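4.2 把持区間の検出と左右系列の同期

手持ちグリッパで収録したデータには、教示者が対象を探している時間や持ち替えの時間が含まれる。これらをそのまま方策の学習に用いると、把持直前の動作が全体に占める割合が小さくなり、指の閉じるタイミングが不安定になる。本研究では、開閉幅の時系列と手元カメラの映像から把持区間を自動で切り出すモジュールを実装し、共通基盤であるTrerkumの前処理段に組み込んだ。

開閉幅は、リンク機構の角度から指先間距離に換算した値を用いる。閉動作の開始は開閉幅の時間微分が閾値を下回った時刻とし、終了は微分値が零付近に戻り、かつ開閉幅が全閉値より大きい状態が続いた時刻とする。全閉値まで達した場合は空振りとみなし、区間候補から除く。柔らかい包装では指が対象に食い込みながらゆっくり閉じるため、この規則だけでは終了時刻が遅れる。そこで映像側で指先周辺の領域を追跡し、対象と指の相対運動が止まった時刻を補助的に用いた。

両手収録では左右のグリッパが別々の時計で記録される。収録開始時に両方の指を同時に開閉し、その波形の相互相関から時刻差を推定して補正した。収録中のずれは線形と仮定し、終了時にも同じ操作を行って傾きを求めた。この手順はKudoとReesが提案した方法を簡略化したものである。

図3に机上での箱詰め課題における手元カメラの画像を示す。白い直方体の箱を二本の指で挟み、縁が橙色の開いた箱の上で保持している。左端にはもう一方のグリッパの指が入っている。受け側の箱にはカードまたは包装と小さなボトルがあり、机上にも紙袋やカップなど課題に関係しない物体が多い。背景には人物も写るため、指先追跡の探索範囲は画像下半分に限定し、ガラス越しの動きを特徴点の候補から除外した。
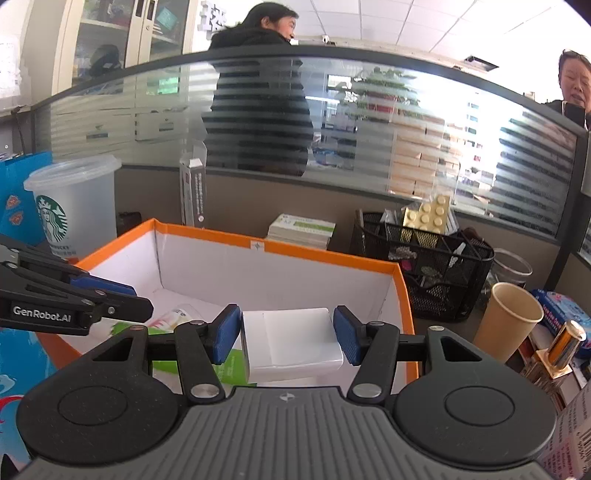 図3 箱詰め課題における手元カメラの画像

4.3 区間検出の評価

評価には、学習に用いていない107系列を使用した。正解区間はYagiとKoyamaが独立に付与し、両者の境界が一致しない系列については協議により決定した。比較対象は、開閉幅の閾値のみを用いる手法と、提案手法から映像の補助を除いたものの二つである。

閾値のみの手法では36系列で境界の誤りが生じた。微分値と空振りの除外を加えると誤りは23系列に減少した。残った誤りの多くは、薄い袋を持ち上げる系列と、対象を離さずに握り直す系列であった。前者は映像の補助を加えることで改善したが、後者では握り直しの前後が二つの区間に分割される傾向が残った。握り直しを一つの区間として扱うべきかどうかは下流の方策の設計に依存するため、現在の実装では分割の有無を設定ファイルで切り替えられるようにしている。

指先が対象の陰に隠れる場合には追跡が途切れることがある。このときは直前の推定値を保持し、再検出まで開閉幅のみで判定する。再検出に失敗した系列には警告フラグを付け、学習前に人手で確認する。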